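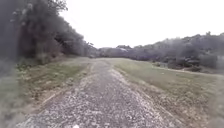
Notes on the Swanson Blu-ray box set, which Ferex put out on Wednesday, November 20, 2024. I have now been through all four discs. The series runs to 40 episodes, and the main question for most buyers is how the exteriors hold up at 1080p. Loose gravel is a good test for any encoder. A track surfaced in pale grey and white stones with darker chips mixed in, running off to a low crest, has fine detail over half the picture, and a starved bitrate turns it to porridge as soon as the camera moves. The Swanson road shots stay sharp on discs one to three.

Disc four is weaker. It carries 13 episodes against nine on each of the others, and the bitrate drops to match. Blocking shows in the night interiors, mostly in the corners. Viewed from a normal seat it is minor. On a projector it isn't.

Source: Ferex says new scans of the camera negatives, done at Leroler. Two episodes came from a later print because the negative was damaged. The booklet doesn't say which two. Going by the grain and the raised blacks, I'd say 17 and 31.

Framing is 1.33:1 throughout, as broadcast. The old DVDs were cropped slightly on all four sides, so there is a little more picture here. Once or twice that includes a boom shadow.

Sound is the original mono in lossless form. Hiss has been left in. Dialogue is clear, but the title music on the first series is still a touch flat in pitch - same as on the DVDs, so it may be on the master.

Subtitles are English only. They cover the episodes but not the commentaries.

Extras: six commentaries, a stills gallery and the Dunier pilot, which has not been on disc before. The pilot is from a tape copy and looks it, with dropouts in the last reel. The gallery has 868 images and no chapter stops, so you step through one at a time.

Packaging is a card slipcase with a 100-page booklet. Discs sit in plain sleeves and mine had light scuffs. All played.

Region B locked. I tried it in two players and the Region A one refused all four discs.

Ferex has the Dunier series down for June, same format. No disc count given yet.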